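Still up, it's past midnight, and I promised myself I'd write this down before I forget what I did to the poor thing.

So the kitchen cell. I've been saying for weeks that I'd give the simulated arm a proper going-over, and today I finally cleared my afternoon for it. Phillips (that's what we call the arm, don't ask) has been drifting on its grasps ever since I moved to the new Zuken build – small misses mostly, a finger landing high, a cup going over. And of course everyone at Stedomstead figured it was the policy. I was pretty sure it was the setup. I'm the one who looks after the setup, so that was not a fun thing to be sure of!

I started with the base. The arm's mount is a fixed transform in a config file, and back in May I'd typed it in by hand from an old layout. I opened the old one and the new one side by side and there it was, 12 mm off along the island. Twelve! I had been staring at camera settings for days. I fixed the number, reloaded the kitchen, sent the arm home, and ran it out over the island a few times just to watch the elbow swing.
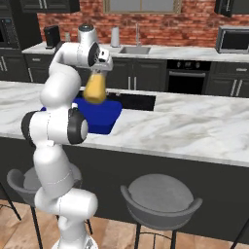
Anyway, once the base was right the joint offsets looked a lot less scary. I went through them one by one with the arm parked. Two needed a nudge, the shoulder and the last wrist joint, and the wrist one was my own fault again from the time I flipped a sign to "test something" and never flipped it back. I really have to stop doing that after dinner. I wrote the old values in the margin of my notebook and the new ones in the file with a comment this time, a real comment with words in it.

Then lunch, which was at four. Cold noodles.

After that, the gripper. The fingers had been closing too hard. In the simulator that doesn't crush anything, it just makes the object buzz and creep until it squirts out of the grasp, and then the logs say "dropped" and everybody sighs. I brought the force limit down from 46 to 40 and ran the same pick over and over while eating crackers over my keyboard. Better. I also thickened the collision shape on the pads a hair, so a curved thing has something to sit against. I tried 38 first and it was too gentle, heavy stuff slid right through, so 40 it is until somebody complains.

The wrist camera was the part I was dreading. It hangs off the hand, so any time the hand model changes, the camera pose has to be redone, and I'd been putting it off (surprise). My way of doing it is dumb but it works – I drive the hand around to a bunch of different spots in the kitchen, look at what the camera gives me at each one, and check that the gripper body stays put along the bottom of the view and the fingers come in even on both sides. If one finger is creeping in further than the other, the camera is rolled. It was rolled, a little. I fixed it, went around again, fixed it back the other way because I'd overshot, went around again.

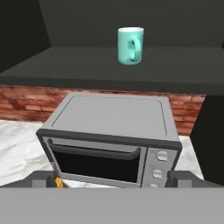

By then it was dark out and I had the kind of headache you get from looking at bricks that aren't real. I put the Zistotura playlist on and did the boring part, the joint damping. I don't love touching damping. It's like the water pressure in my old apartment, you turn one thing and something across the house starts knocking. I raised it on the elbow only, and the little shiver at the end of each move calmed down, and I left the other joints completely alone. Restraint! Me!

One thing I still don't like is the fast approach. When the arm comes down at full speed the side view smears and I can't judge where the fingers are at contact, so I'm guessing from the contact log, and the log only writes every other step. I'd like to log every step for the last bit of the reach. It'll make the files huge. I'll ask for more disk space and pretend it's for something important.

I gave it one more session with the tray before shutting down.

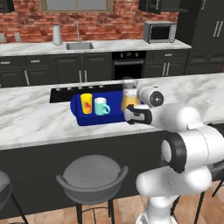

*Gripper at the right end of the blue tray, with the yellow cup and the green mug to its left.*

For tomorrow: save the config under a new name before I touch anything, then the whole pick set from a clean start with nobody (me) poking at values halfway through. Also put the base transform somewhere it gets loaded from the layout and not from my typing. Also buy crackers. I finished the box, and there are crumbs under the space bar, so every third word in this thing is stuck to the next and I've been going back to fix them.

Bed. Leaving the render machine on to cool down, its fan is still going like a hair dryer.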